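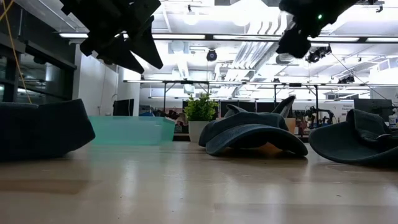 *Dark teal bucket hats, with a plastic bin.*

# Washing and reshaping cotton hats at home

Most cotton hats can be washed by hand in a laundry tub. The method below suits bucket hats, floppy garden hats and soft caps. Leave felt, straw and anything with a leather band to a dry cleaner.

Check the care label first. If it has gone missing, dab a hidden seam with a damp white cloth. Colour on the cloth means the hat gets washed alone in cold water.

## What you need

- A tub or bucket
- Mild wool wash or plain liquid detergent
- An old toothbrush
- Two towels, one of them a dark one
- A mixing bowl close to the size of your head

## Washing

1. Brush off dried mud and grass while the hat is still dry.
2. Fill the tub with cool water and swish in a capful of wool wash.
3. Work a little detergent into the sweatband with the toothbrush. Sunscreen marks need a second go.
4. Push the hat under and leave it for 23 minutes. Dark colours can come out sooner.
5. Squeeze the crown gently. Don't wring the brim, as the stitching will pucker.
6. Drain and rinse until the water runs clear. My navy ones usually take 3 rinses.

For white tide lines around the band, use half a cup of white vinegar in the second-last rinse. The smell goes as the hat dries.

## Caps with a stiff peak

Before you soak a cap, find out what is inside the peak. Flick it with a fingernail. Plastic makes a clear tapping sound and copes with water. Cardboard sounds dull and goes to mush, so on older caps only sponge the fabric and keep the peak dry.

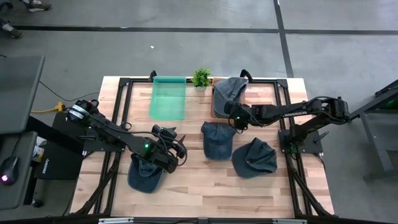

Denim needs a bit more care again. Turn the adjustable strap out flat and rinse behind it, where detergent tends to sit. Expect some blue in the water for the first few washes. A dark towel is the one to use here, for obvious reasons.

## Drying

Roll the hat in a towel and press out the water. Sit it over the upturned bowl, smooth the crown with your palms and pull the brim level all the way round. Dry it in the shade with some breeze. The Hills hoist is fine for socks, but pegs leave dents in a brim.

If the brim dries wavy, cover it with a damp tea towel and press with a warm iron, working in short sections from the crown outwards. Let each section cool before moving on.

## Storing

Stack bucket hats crown up, no more than a few high. Caps can nest front to back. Make sure everything is fully dry before the lid goes on, particularly through a humid summer.

*Updated 1 June 2024. Thanks to Marius Buzatu for the vinegar tip.*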